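Repair Labels Should State Hours, Not Grades
Opinion, by Inês Moreira

Most repairability schemes give a household product a letter or a score out of ten. I think both formats are close to useless for a buyer, and that a plain figure in minutes would serve better.

A score combines unlike quantities. Screw type, parts price, manual access and supply period are each rated, weighted and added. Two kettles can reach the same total when one has a cheap thermostat behind glued trim and the other has an expensive one behind four screws. The owner with a failed thermostat faces two very different jobs, and the label has averaged the difference away.

Time is harder to disguise. At the Julus workshop we log bench time for small appliances, from first screw to final safety test. Across 196 jobs, the spread within a single product type was wider than the spread between types. Enclosure design accounted for most of it. Clips with no visible release point were the worst case, followed by mains leads crimped inside a sealed boss. 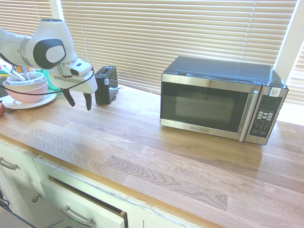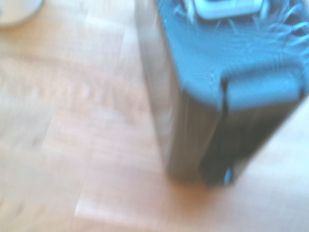 My colleague Abílio Brandão objects that bench time depends on the technician. It does. So does fuel consumption depend on the driver, and a fixed test cycle deals with that well enough. Specify the tools, allow one practice run, name the three parts most likely to fail, and publish the median time to replace each. A manufacturer who disputes the figure can repeat the test.

His second objection is better. A short repair time means little if the part is not sold. I would print the part price beside the minutes and leave the two numbers separate. Buyers already read price and capacity side by side without needing them merged into a grade.

The cost of testing is modest. A model that sells 3,000 units a year can carry a day of bench work without a visible change in retail price. For models below 1,000 units I would accept a declared figure, subject to spot checks.

Software locks need their own line on the label, and I have not settled on a unit for them.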